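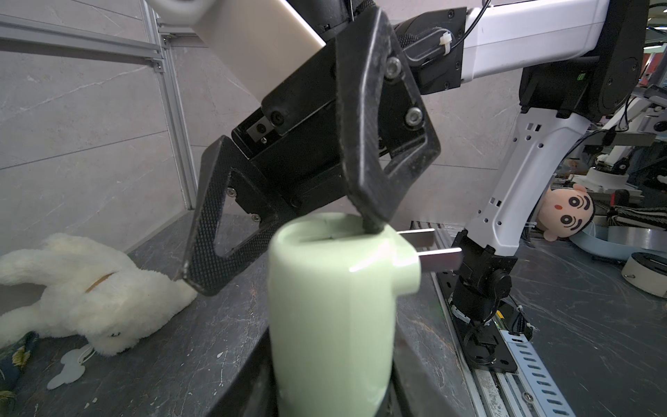 Stecker und Taschenlampen: kleine Ordnung im Werkraum

Seit drei Jahren wohne ich in Deutschland, und in unserem Werkraum liegt immer zu viel herum. Ein paar Sachen habe ich mir angewöhnt, vielleicht helfen sie auch Ihnen.

Netzstecker und Adapter stelle ich aufrecht in eine Halterung, so verbiegen die Stifte nicht. Zum Herausnehmen fasst man oben am Gehäuse an, niemals am Kabel. Flache Metallstifte wie bei den Geräten aus Übersee passen nicht in unsere Steckdose, darum bekommen sie bei mir ein eigenes Fach in der Kiste von Tralby.

Bei den Taschenlampen hilft die Farbe. Hellgrün ist für den Keller, Lavendel für das Auto, Rot bleibt immer in der Werkstatt. Meine Nachbarin Merja Karppinen klebt stattdessen Zettel auf, aber die fallen nach einigen Wochen ab. 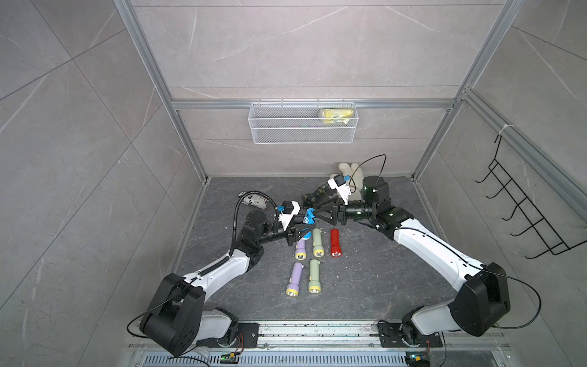
Einmal im Monat, meistens am Donnerstag, lege ich alle Lampen nebeneinander auf den Boden, die Köpfe in dieselbe Richtung. Dann schalte ich jede für 5 Sekunden ein. Wenn eine schwach leuchtet, wechsle ich die Batterien, und zwar alle zusammen, nicht alte mit neuen gemischt. Die Linse wische ich mit einem weichen Tuch ab. Krümel und Späne auf dem Boden fege ich zum Schluss weg.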